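Wednesday, April 30, 2025 | Posted by Thảo Lục
Filed under: Calls for Participants / Home and Household

Participants wanted: bedroom tidying study

Clonasar is seeking adults for a study of how people clear soft toys from a bed into a storage basket. Sessions run in June in the furnished bedroom at our Yadav site. Each participant attends 2 sessions of 40 minutes.

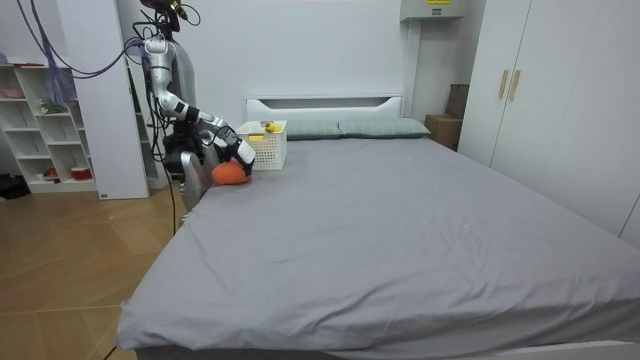 Study bedroom: bed with gray fitted sheet, toys and basket.

The task set consists of plush fruit and a white plastic basket with perforated sides. Participants place the toys in the basket one at a time, then return them to the bed in a layout read aloud by the session lead. Pillows stay on the bed throughout.
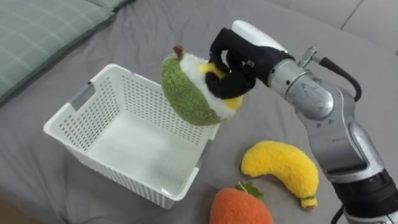 Plush fruit and basket on the gray cover.

Toys differ in shape and surface. Long items such as the banana may be laid flat or stood against the basket wall – either is acceptable. Work at your normal pace. Talking is permitted.

A short written form follows each session. It covers order of pickup, reach across the mattress and ease of fitting the last items.

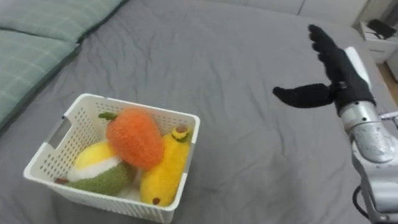 Requirements

Age 18 or over. Able to stand, bend and reach across a large bed. No allergy to synthetic fibers. Shoes are removed at the door – bring socks.

Payment is made after the second session. To apply, write to Boris Krajčí, Clonasar participant desk, with 3 possible June dates.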